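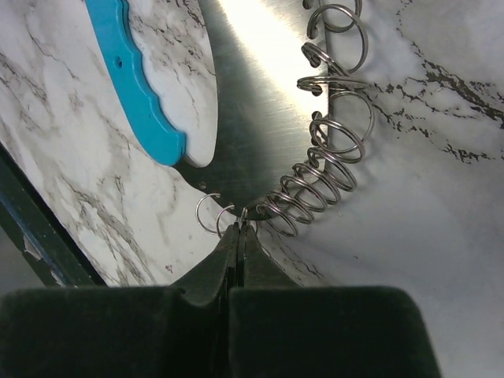
Wire Rings, Coils and Steel Plates: Fitting, Sorting and Cleaning

Skullton Home Workshop Notes
Last revised 4/30/22

These notes cover small silver-colored wire rings, coils of the spiral-binding type, and the thin brushed stainless plates they get threaded through. The same methods work for key tags, hanging ornaments, sample cards and bound swatches.

Work surface

Use a flat surface with enough contrast to find a dropped ring. Silver wire on a marble pattern with gray veining is hard to see, particularly where a ring lies along a vein. Put down a plain dark cloth or a sheet of matte paper before opening anything. A cloth also stops rings from rolling. On a bare hard top, a ring dropped from two inches can travel a foot or more.

Place the lamp to one side and low. Brushed steel under an overhead lamp throws a white glare that hides scratches, burrs and the smaller holes. Turn the plate until the brush lines go dark and the holes will show clearly.

Telling a ring from a coil

A single ring is one turn of wire with a cut. The cut ends meet (jump ring) or overlap (split ring). A coil is one continuous wire with many turns. A stretched coil lying in a heap looks like a pile of loose rings, so lift one loop slightly before pulling. If the next loop moves with it, it is a coil. Pulling a single loop out of a coil opens the spacing permanently, and thin wire does not spring back after it has been bent past a certain point.

Opening and closing a jump ring

1. Hold the ring with the cut at twelve o'clock, one pair of flat-nose pliers on each side.
2. Push one hand forward and pull the other back. The ends should pass each other sideways.
3. Open only as far as the plate thickness requires.
4. Thread the plate, then reverse the motion. Go slightly past center and come back until the ends click.
5. Run a fingernail over the joint. If it catches, repeat step 4 with less force.

Do not pull the ends apart left and right. The ring becomes oval and the joint will not close flush again.

For split rings, a pair of split-ring pliers with a hooked tip saves a lot of time. The pair used for these notes is the Mikkelsen small pattern. A flat staple remover works for light rings.

Holes in plate

A punched or drilled hole near the edge of a plate needs some metal left around it. As a working rule, leave at least one hole diameter between the hole and the edge. On a plate with a curved outline, measure to the nearest point of the curve, which may not be straight down.

Deburr both faces. A hand countersink turned twice by hand is enough for thin stainless. A hole with a burr will scrape the finish off plated wire and will cut cord in a few weeks.

Ring size: the inside diameter must clear the distance from the hole to the edge, with a little left over so that the ring can swing. If the ring binds at one point of its rotation, go up one size.

Threading a coil

Start at one end and turn the coil like a screw. The loops feed through by themselves if the hole spacing matches the coil pitch. If the third or fourth hole resists, stop and check the pitch. Forcing it tilts the loops and they begin to overlap.

To recover a coil with uneven spacing:

- Back it out completely. Do not attempt repairs with the plate attached.
- Slide it over a dowel slightly smaller than the inside diameter.
- Push the stretched section together with both thumbs, working in from the wide end.
- Roll the dowel on the cloth under light pressure.
- Compare against an unused coil. Discard it if the loops still lean.

Once fitted, crimp the last loop inward at each end. An uncrimped coil will walk out of the plate in use, and the free end scratches.

Plastic strips and decorative inserts

Colored plastic strips with a scalloped or wavy edge can share a ring with metal plates if the hole is positioned away from the low points of the scallop. Put the plastic on last. Steel edges mark soft plastic, so place a paper or card spacer between the two if they will be carried in a bag.

Punch plastic at room temperature. Cold plastic cracks outward from the hole. A hollow punch with a sharp rim leaves a cleaner hole than a drill, which tends to grab.

Cleaning brushed stainless

Wipe along the brush lines, never across them. Warm water and one drop of dish soap remove fingerprints. For adhesive residue use isopropyl alcohol on a folded cloth and wipe it off within a minute. Steel wool leaves particles that rust and should be kept out of the shop area where stainless is handled.

Fine scratches running with the grain can be blended with abrasive pad. Test on the back. Scratches across the grain usually need the full face rebrushed:

- Tape the plate flat to a board by its edges.
- Use 1000 grit only for a near-mirror surface. It is too fine to restore a visible brush line.
- Draw a medium pad along the grain in full-length strokes, lifting at the end of each one.
- Wash, dry, remove the tape and do the strip it covered.

Storage

Rings go in lidded compartments, one size per compartment. Write the inside diameter and wire gauge on the lid. The 54-compartment Flilent tray suits rings up to medium size; larger ones jam the lid. Coils should lie flat in a long tray in a single layer. Stacked coils lock together, and separating them stretches the ones underneath.

Store plates on edge with card between them. Keep plates with rings already fitted apart from bare plates - a hanging ring will rub a crescent into its neighbor.

Stock codes used on our labels

645 - jump rings, small, silver
828 - binding coil, silver, uncut

Split rings do not have a code yet. They are kept with 645 in a separate bag.

Picking up loose rings

Fine-tip tweezers hold a ring best across the wire. Gripping across the full diameter squeezes it and it jumps. A magnet will collect plated steel rings quickly but does little for many grades of stainless, aluminum or brass. For those, bring the cloth up by its corners and pour it into the tray.

Safety

Wear eye protection when cutting coil. Hold both sides of the cut, or cut inside a clear bag. Sweep offcuts the same day; short lengths of wire go through a soft shoe sole.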